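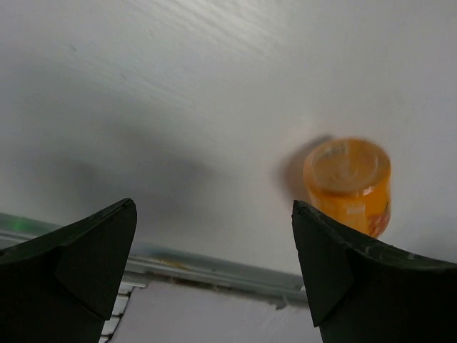

**How many demos does our arm policy need for one pick task?**

Start with 40 for a single object in a fixed area, then add more only where it misses.

---

**kimier_club** · 14 Jun 2025

That's the short version from our mentor. We're the student team at Lulbridge and our task is picking up a short round container and putting it in a bin. Is 40 enough if the container can be anywhere on the surface? We have 18 so far, all close to the middle.

---

**tapeandzipties**

Not for the whole surface. We did 40 in January and the arm only worked where we had trained it. Spread the start positions out first.

---

**zirnov_fan**

I disagree. With only a wrist view, I'd keep it to one small area until it works there. Also watch the glare. An orange container on a pale shiny top has a highlight on its side, and the shadows move with the arm.

---

**tapeandzipties**

> keep it to one small area

Then you retrain for every new area. Our team lost 2 weeks that way.

---

**kimier_club**

We can't change the lights, it's a shared room. Would a matte mat help?

---

**zirnov_fan**

Yes, but redo the 18 with the mat down. Don't mix them.

---

**gradschool_lurker**

Mixing is fine if you test on both. How many training steps are you running?

---

**kimier_club**

2,000.

---

**gradschool_lurker**

Too low for us. Raise that before you record anything new.

---

**kimier_club**

OK. More steps tonight on the 18 we have, then the mat. I'll post the results in this thread.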